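The Bell

Keisha Schumacher got the keys at ten past four and went up on her own. Emmett Dvorak had offered to come, but he had the van until five and she did not want to wait in the stairwell with the agent looking at his phone.

The flat was on the second floor of a building in Ilten that had once been a button warehouse. It had one long room, a bathroom with a sliding door, and a cupboard that the agent had called the study. The last tenant had left a mop and half a roll of bin bags. Keisha opened both windows and walked from one end to the other, then back again. The boards moved a little near the sink.

Her mother had run a café on Baptiste Street for most of Keisha's life. It had six tables and a counter, and it closed in June when the lease went up by 400 a month. Her mother said she was glad. She said it to the customers, to the bank and to her sister on the telephone, and then she went to live with the sister in Farnemance and took one suitcase. Everything else she left to Keisha to deal with.

Most of it had gone by now. A man from Truvel bought the tables and the coffee machine and paid in cash. The chairs went to a church hall. What was left was in the van, in three boxes, and Emmett was driving it over with the hazard lights on because the back door would not shut properly.

He rang at twenty past five. She went down and they carried the boxes up between them, stopping on the first landing so that he could change hands.

"What's in this one?" he said.

"I don't know. I packed it at night."

"It's rattling."

"Then it's probably the cups."

It was the cups. She had wrapped them in pages from the old order books, and as she unwrapped each one she read whatever was on the paper. Two teas, one toasted cheese. Soup, no bread. One toasted cheese, cut in four. Her mother's handwriting leaned so far to the right that some of the words were nearly lying down.

Emmett put the kettle on and looked for somewhere to sit. There was nowhere, so he sat on a box.

"You could have sold all this too," he said.

"He didn't want it. He said it was domestic."

"What did he mean by that?"

"That it was the stuff from the back. It's what she used for herself."

That was true. The customers had thick white crockery that could be dropped. In the back kitchen, where Keisha did her homework on an upturned crate, there had been other plates, bought singly at different times, and each person had one. Her mother's was the yellow one. Her grandfather had eaten off a grey one until he died, and afterwards it was washed every Sunday whether anyone had used it or not. Keisha had blue.

They drank the tea. Emmett told her about a flat he had looked at where the bath was in the kitchen, under a lid. She said she would have taken it. He said she would not.

When he had gone she wiped down the white table by the wall, laid the brown mat on it and set about putting things where they would have been. It took longer than she expected. In the back kitchen the toaster oven had been on the left of the door, but she had always come at it from the yard side, so in her mind it was on the right. She tried it both ways.
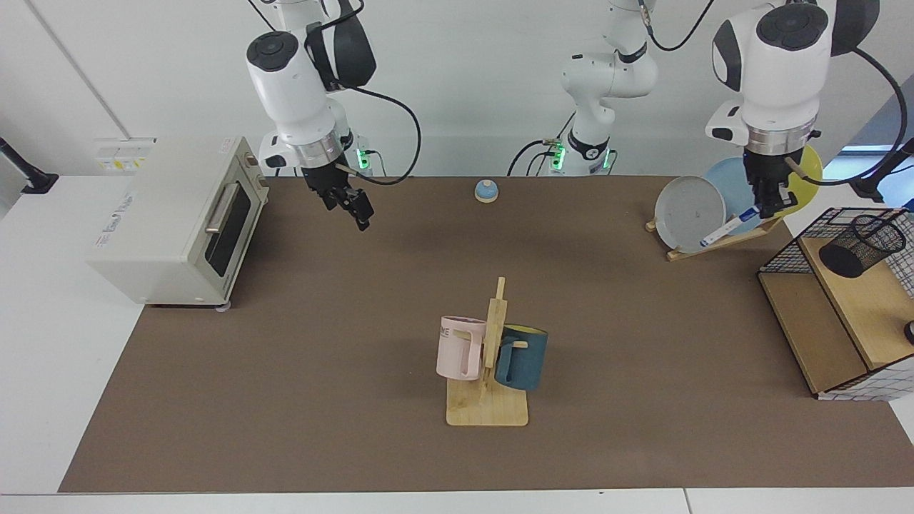

The bell was the thing she had not meant to keep. It was only a small blue service bell, the sort you hit with the flat of your hand, and for years it had stood on the café counter, where small children were lifted up to ring it. Now it shared the table with the cream toaster oven and the wooden tree with its two mugs, and with her plate leaning in the rack between the grey and the yellow. None of them would be able to hear it. The flat below was let to a dentist's storeroom.

She telephoned Farnemance at eight. Her aunt answered and went to fetch her mother, and there was a long wait with a television going.

"Are you in?" her mother said.

"I'm in."

"Is it damp?"

"No. The floor moves a bit."

"Floors do. Did you find the plates?"

"I've got them out. Do you want yours sent?"

Her mother thought about it. Keisha could hear her breathing, and somebody on the television winning something.

"No," she said. "Leave it there. I'll need something to eat off when I come."

"When are you coming?"

"When you've got a chair."

Keisha said she would get one in the morning. She shut the windows, because it had turned cold, and cut two slices of bread for toasted cheese.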